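5/16/24 — bench notes, Jindach cell, stapling head down again
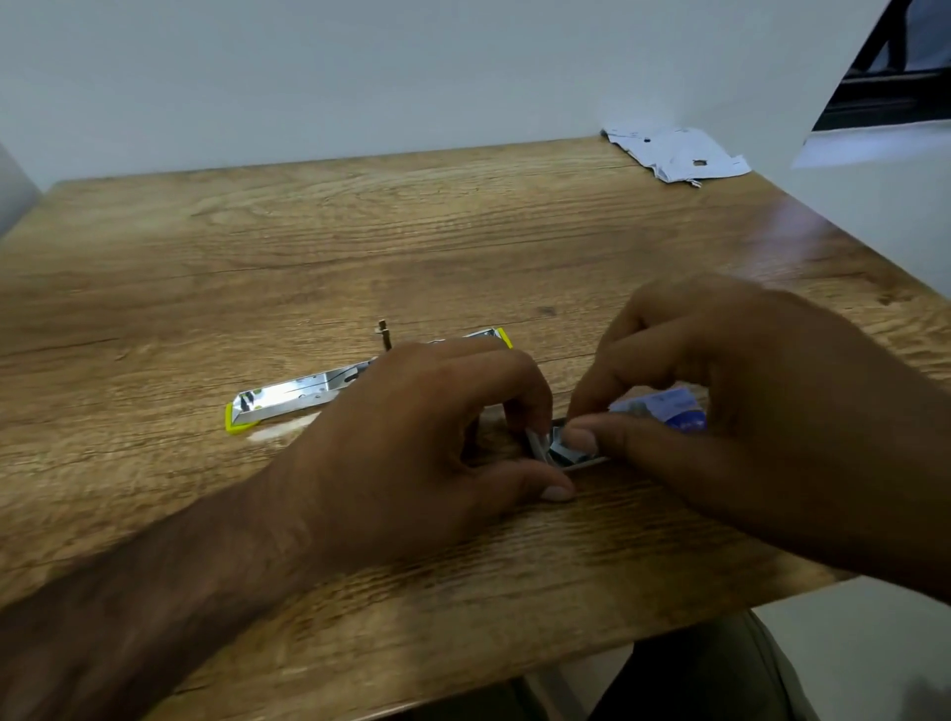 So the head quit on me again, and this time I got lucky and was standing next to it with a coffee when it happened. Same as the two in April: the arm comes down on the booklet, you hear the thunk, it lifts off, and there's no staple in the paper. The controller was perfectly happy. It went on and thunked its way through 18 booklets before I hit stop, and every one of those got logged as good. That's the part that bugs me, more than the jam itself.

For anyone reading this who hasn't worked on the cell: we don't have a real industrial stitching head in there. Clive built the head out of office stapler internals two years ago (channel, pusher, spring, the lot) and bolted a solenoid over the top. It's cheap and it mostly works, and when it doesn't, you take it apart on a table with your fingers, so that's how I spent my morning.

What I found, in order:

The strip of staples wasn't seated against the front. There was a gap you could get a fingernail into, and the pusher was sitting back behind it, cocked a little to one side. I poked it with a pick and it snapped forward all by itself — so the spring is fine! I'd been blaming the spring since April and I owe Manuela an apology, she said it wasn't the spring.

The pusher itself has a burr on one folded edge. You can't see it unless you tilt it under the lamp, but drag a thumbnail along and it catches right away. I'm pretty sure that's what hangs up. There's a matching bright scratch inside the channel, starting partway down and stopping right where the pusher stopped.

There was also gray gunk along the bottom of the channel, paper dust plus somebody's oil. Please don't oil this thing. If it was me, and it may have been me, I take it back.

I dressed the burr with the fine stone, wiped the channel out with alcohol, and put it back together twice (first time I had the pusher in backward, which I'll admit here so Kittipong can't bring it up later). Then I ran it on scrap. 48 cycles by hand-trigger with the arm parked, no misses. Then 360 with the arm moving, and two misses, both near the end of a strip.

So, better, but I don't get to call it fixed. The end-of-strip thing might be a separate problem. When there are only a few staples left there isn't much for the pusher to keep square against, and I could believe they tip. Orathai thinks we should just swap the strip early and throw the last bit away, and for now I agree with her. Ugly, but it costs us next to nothing.

Now the safety bit, and I want this one written down properly.

When the head jammed I pressed stop, the arm froze, and I reached in to unclip the channel. The solenoid was still live. Stop on the Plusberg controller holds the arm, but it doesn't drop the tool output, and the head has its own 24-volt feed that somebody (Clive, or me, we've argued about it) ran straight off the rail so the arm reboot wouldn't kill it. I had two fingers under the driver when I noticed the little green light on the head. Nothing fired. I pulled my hand out and sat down for a minute.

I checked with the meter afterward: with the arm in stop, the head sees full voltage. With the red button in, still full voltage. So the red button does not make that head safe, and it's been like this since the head went on. I've put tape over the start switch with a note on it, and I pulled the head's fuse, which is in my top drawer in an envelope. Don't go borrow one from the Grurard cart.

Until it's rewired, the rule is: unplug the head at the connector before any hand goes near it. Every time, even for a quick look. I told Ratree and she wants the head's feed moved behind the safety relay before anyone runs product on it again, and she's right, no argument from me.

On the logging: "good" right now means "solenoid fired." It says nothing about whether a staple came out. I pulled the counts from the last batch and we have 475 booklets marked good, and I have no idea how many of them are held together by hope. Manuela is going to flip through the box. My guess is a sensor on the pusher position would catch the hang-up, and a cheap continuity check across the two legs after the stroke would catch everything else, but that second one needs space under the anvil that we may not have.

To do:

- Rewire head feed through the safety relay (Clive, me checking)
- Meter test with stop and red button, written down, both of us there
- New pusher from Petchrat, and look at the edge before it goes in
- Change strips early, Orathai to pick the number
- Pusher sensor, rough sketch first
- Fix the word "good" in the log, call it "fired" until it means something

Old pusher is in the small parts bin with a paper tag on it. Leave it there please, I want to look at that edge under the microscope when Kittipong is done with it.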